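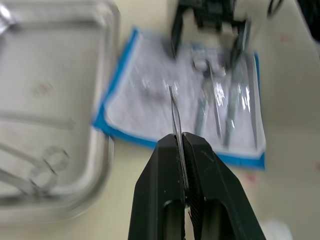 Gidano adds a no-bake oat and seed bar to its breakfast range

TRERKTHORPE - Gidano, the small-batch breakfast maker, will start selling a no-bake oat and seed bar in January. It is the company's first product that is not sold loose by the bag.

The bar is made with rolled oats, pumpkin seeds, sunflower seeds, chopped dates and peanut butter. It is pressed into trays, chilled overnight and cut by hand. No sugar is added. The sweetness comes from the dates and a small amount of apple juice, which is cooked down before mixing.

"Customers kept telling us they were eating our muesli dry out of the bag on the way to work," said Joyce Nzioka, who founded Gidano and still writes most of its recipes. "A bar was the obvious next thing to make. It took us a lot longer than I expected, mainly because the early ones fell apart when you picked them up."

Nzioka and production manager Wafula Muli tried 17 versions of the recipe before settling on one. The first batches used honey, which held the bar together but made it too sweet. Later ones used mashed banana, and those did not keep well. Soaking the dates in warm water and blending them with the peanut butter gave the firm, chewy texture the team wanted.

Each bar has about 265 calories. Gidano suggests it as a quick breakfast with a piece of fruit, or as a snack in the afternoon. The bars contain peanuts and oats and are made in a kitchen that also handles almonds, walnuts and sesame.

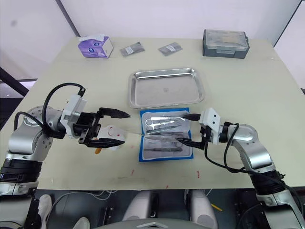 Page last updated: January, 9:40 a.m.

Where to buy

The bars will be sold one at a time and in boxes at the Gidano shop in Trerkthorpe, and at Pamen grocery stores, which already carry the company's muesli and toasted oats. Pamen will place them in the cereal aisle and also near the checkout in its larger stores.

"Our shoppers know the muesli and they buy it again," said Rehema Kariuki, breakfast buyer at Pamen. "We tasted the bar in the fall and asked for two flavors instead of one. The second is on its way."

That second flavor, made with dried apricot and ginger, is planned for spring. A version without peanuts, using sunflower seed butter, is still being tested and has no release date.

Storage

The bars should be kept in the refrigerator and eaten within 2 weeks of opening the box. They can also be frozen. Gidano advises wrapping each one separately and letting it thaw in the fridge overnight. Bars left in a warm car or a sunny window will soften, but they firm up again when chilled.

Tasting

Free samples will be offered at the Trerkthorpe shop from 8 a.m. until noon during the first week of sales. The first 101 customers to buy a box that week will also get a printed card with the recipe for Gidano's baked oatmeal with pears.

About Gidano

Gidano makes muesli, toasted oats and other breakfast foods in Trerkthorpe. Its products are sold at its own shop and through Pamen.

Press contact

Halima Rugemalira, Gidano press desk
Samples and product photos are available on request.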